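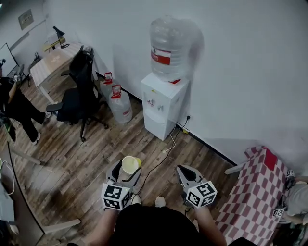 Handheld Gripper Program: Questions from Staff

Jeltavia Facility Services, Cullinane Office
Last updated 16 December 2020

What is the program?

Employees on the office services team perform routine tasks with a pair of handheld grippers while the movement of the grippers is recorded. The recordings are used to prepare robots for the same kind of work: picking up cups, clearing tables and tidying shared areas. The program began in June and is managed by Raghavendra Mathew, Workplace Operations.

Will the program lead to job losses?

No position in office services will be eliminated as a result of the program before the end of the current staffing agreement. The company cannot make commitments beyond that agreement. Any later change in staffing will be discussed with employee representatives before a decision is made.

Which duties are expected to change?

Cup collection and table clearing are the first duties under review. Deliveries, restocking, work in occupied meeting rooms and the replacement of water jugs will remain with staff. Employees whose duties change will receive a revised job description and may request a meeting with their supervisor before signing it.

Is participation required?

No. Employees may decline or withdraw at any time, and are not asked to give a reason. Participation is not considered in performance reviews or in the assignment of shifts.

How long is a session?

A session lasts 30 minutes and is followed by a break. No employee may complete more than 70 minutes of recording in one shift. Sessions take place during paid hours and are entered on the timesheet under code 40.

What does a participant do during a session?

The participant holds one gripper in each hand and completes the tasks on the session sheet. Many tasks are simple, such as lifting a plastic cup that is lying on its side. Participants should work at their normal pace. A dropped object should be picked up and the task started again.

What are the printed cubes on the grippers?

The black-and-white patterns allow the system to determine the position of each gripper. Please do not cover, clean or remove the cubes. Report a loose or damaged cube to the session lead.

Am I identifiable in the recordings?

Hands, forearms, clothing and shoes may appear, as may colleagues working in the same room. Recordings are filed by session number and are not used for attendance or discipline. Requests to view or delete a recording should be sent to Thoa Từ in Employee Records.

What are the safety rules?

Closed shoes are required. Several cables cross the floor and tables in the recording area, and participants should check their path before stepping back or turning. Rolling chairs must be moved out of the walking path before a session begins. Stop at once if you feel pain in the hand, wrist or shoulder, and inform the session lead.

Is training available for new duties?

Yes. Each member of the team may apply for up to $2000 toward an approved course in equipment care, scheduling or robot supervision. Applications are reviewed by Cengiz Işık. Time spent in class during a scheduled shift is paid.

Whom do I contact with a concern?

Questions about sessions and equipment: Yevhen Lysenko, session lead.
Questions about pay, duties or job descriptions: Colin Stockdale, Human Resources.
Concerns may also be submitted in writing, without a name, through the staff mailbox at reception.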